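Trabajo de fin de asignatura: Ordenación de piezas pequeñas en un taller de juguetes
Autores: Kjell Sandberg y Gudrun Lie

1. Introducción

El taller Wodwood fabrica juegos de construcción para guarderías en la localidad de Dalen. Las piezas se cortan y se lijan en la planta baja y se guardan en cajones hasta que se preparan los pedidos. En junio nos pidieron que revisáramos el almacén, porque el montaje de cada juego tardaba más de lo previsto y se devolvían cajas incompletas.

El objetivo del trabajo es comparar dos formas de guardar las piezas: por tamaño, como se hacía hasta ahora, y por juego.

2. Método

Preparamos 30 pedidos del juego Jurnard, que es el más vendido. La mitad se montó con los cajones ordenados por tamaño y la otra mitad con los cajones ordenados por juego. Los montaron siempre las mismas dos personas, en la misma mesa y con la misma luz. Anotamos la hora de inicio, la hora de cierre de la caja y los errores encontrados al revisarla.

No medimos el tiempo de embalaje, que depende del transportista.

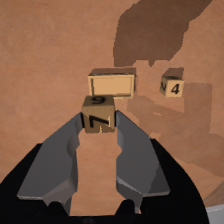 Los errores se clasificaron en pieza ausente, pieza repetida y pieza de otro juego. Cuando una caja tenía más de un error se anotaron todos por separado. La revisión la hizo Gudrun sin saber con qué sistema se había montado cada caja.

3. Resultados

Con los cajones por juego el montaje fue más rápido y casi desaparecieron las piezas de otro juego. Las piezas ausentes bajaron menos. En dos cajas faltaba el mismo arco pequeño, que se confunde con el grande si se coge deprisa.

El sistema nuevo ocupa más sitio. Hay piezas comunes al Jurnard y al Drunell que ahora se guardan en dos lugares, y hay que reponerlas por duplicado. El encargado nos comentó que esto le preocupa en la campaña de Navidad, cuando el pasillo se llena de cajas.

4. Propuesta

Recomendamos guardar por juego los modelos de más venta y mantener el orden por tamaño en el resto. También proponemos pintar una marca en el fondo del cajón de los arcos pequeños. Queda pendiente repetir la prueba con el Drunell, que lleva más piezas y se monta con menos frecuencia.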